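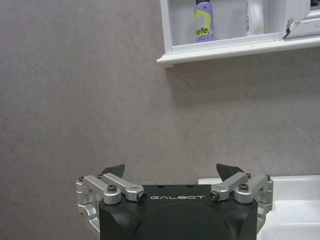
Slide 1: wrist view, jaws open, sink and wall cabinet to the right

Speaker notes — "A gripper on a home arm", Mestham shared workshop, Tue 24 September

Start with the slide up. Say who did what: Lurdes Garcia built the mount, Afshin Abbasi wrote the control code, I did the wiring and most of the testing.

The hand has two fingers on parallel linkages. Point to the silver arms on either side of the black housing. Each side has an inner and an outer arm, and together they keep the fingertip at the same angle as it travels. Ask who has built one before. If plenty of hands go up, skip the linkage sketch.

Camera placement. We tried 4 positions. The first was on the elbow and the arm blocked its own view. The wrist won — both fingertips stay in view with the jaws wide open, and so does whatever is behind them.

We use this use_cookies notice? no We use cookies to remember your settings and count visits. Accept / Decline

Lighting. Gray wall, dark fingertips: fine by day. White sink and white shelf: they throw glare, so exposure is locked before each run. Mention that auto exposure cost us most of April.

Numbers, read slowly. 300 test grasps on the bench, then roughly 100 in a bathroom. The logs hold 2000 stills. Don't give a success rate — Afshin is still sorting the bathroom runs.

Shelf work. Tall items such as a spray can are the hard ones. The arm has to come in level and clear the ledge. Shahab Nikzad asked last time why we don't reach from above. Answer: the cabinet gets in the way.

Wiring. Keep this short. Leave slack at the wrist, clamp at the elbow, label both ends. Pass the spare cable around.

If there is time, talk about the Olatunji mount, version two. Lighter plate, same bolt pattern. Drawings are in the workshop folder under Useck.

Questions. Babak Mirzaei has the microphone. Repeat each question before answering. Close the laptop lid only after the recording stops.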